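Section 16. Household Chore Trials: Padlock and Key

The Bodamico two-arm station may be used to judge whether a machine is ready for a given chore. A padlock is a demanding test. The parts are small, and both arms must work close together.

Before You Start

1. Clear both arms' reach and keep hands outside the enclosure.

2. Confirm that the purple cables are not caught under either arm.

3. Bring the grippers together over the middle of the table, with the padlock between them.

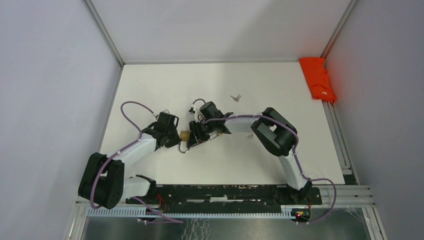
4. Select the Rennie profile and set the trial limit to 3000 motion steps. Start the trial from the console.

CAUTION: Do not reach in to correct a slipping part. Press Stop first and wait for both arms to settle.

During the Trial

Small brass objects are easily hidden by the fingers that hold them. The operator should watch from the side and record any drop, including those from which the arms recover.

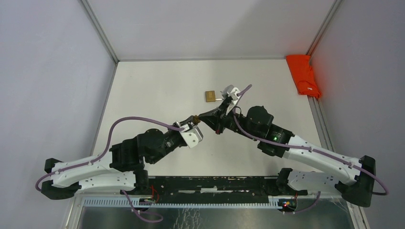 A trial that ends with help from the operator is entered as incomplete. Sastance does not rate the station for unattended household work — a finished trial shows only that the task was done once, under the conditions recorded. Repeat each trial on at least 2 stations before reporting a result.

NOTE: Error 3758 means that the step limit was reached. Return both arms to rest before starting again.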